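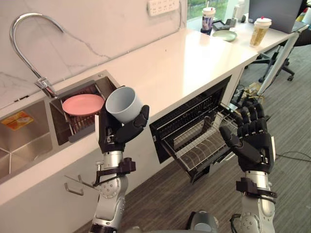
Ilídio Cordeiro writes that bicarb never shifted the tea stains in his mugs until he stopped adding so much water. Use a paste, then: two teaspoons of bicarb and only enough water to make it stick. Rub it round the inside with a damp cloth, leave it for 8 minutes and rinse.

For old stains, fill the mug with hot water, add a spoonful of white vinegar and leave it overnight. Keep vinegar away from bleach.

Skip steel wool on glazed cups. It leaves grey marks, and the scratches hold colour from the next brew.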